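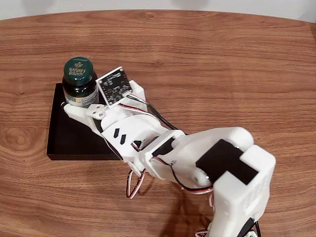

Soporte de Skinis escribió: si la bandeja baila sobre la mesa, lo primero es darle la vuelta y comprobar que las almohadillas de la base están todas en su sitio. ¿Puede decirnos también si ocurre con la bandeja vacía y qué limpiador usa en la madera?

Ticket 1.284
Abierto: viernes 10 de agosto
Artículo: bandeja Rorko, cuadrada, negro mate
Pedido: 518
Estado: resuelto

Respuesta del cliente
Pasa igual vacía que con el frasco de suplementos encima. Lo dejo siempre en una esquina, el del tapón verde oscuro, y si toco el borde contrario la bandeja cede un poco. He mirado por debajo y falta una almohadilla. Las otras están, pero una se ha corrido hacia el centro y deja un cerco pegajoso en la mesa. La mesa es una Devinero con chapa de madera y no quiero rascarla. Uso un abrillantador en espray desde julio, antes pasaba solo un paño.

Soporte de Skinis
El abrillantador ablanda el adhesivo. Haga lo siguiente:
1. Retire las almohadillas que quedan, sin cuchilla.
2. Limpie la base con agua tibia y una gota de jabón. Séquela bien.
3. En la mesa, paño húmedo bien escurrido, siempre en el sentido de la veta. Nada de alcohol ni acetona.
4. Pegue el juego nuevo y deje la bandeja boca abajo hasta el día siguiente.
Le enviamos 2 juegos de repuesto sin coste.

Respuesta del cliente
Recibidos. El primer juego es más grueso que el original y la bandeja queda alta, pero ya no se mueve. El cerco salió casi entero a la segunda pasada; queda una sombra que solo se nota de lado, junto a un nudo oscuro. ¿Sirve la cera Kim para eso?

Soporte de Skinis
No la hemos probado sobre esa chapa. Pruebe antes en la cara inferior del tablero. El segundo juego puede guardarlo.

Respuesta del cliente
Probada por debajo, no mancha. La sombra sigue, más clara. Por mí se puede cerrar.

Nota interna: revisar el adhesivo de las almohadillas en las próximas Rorko. Cerrado.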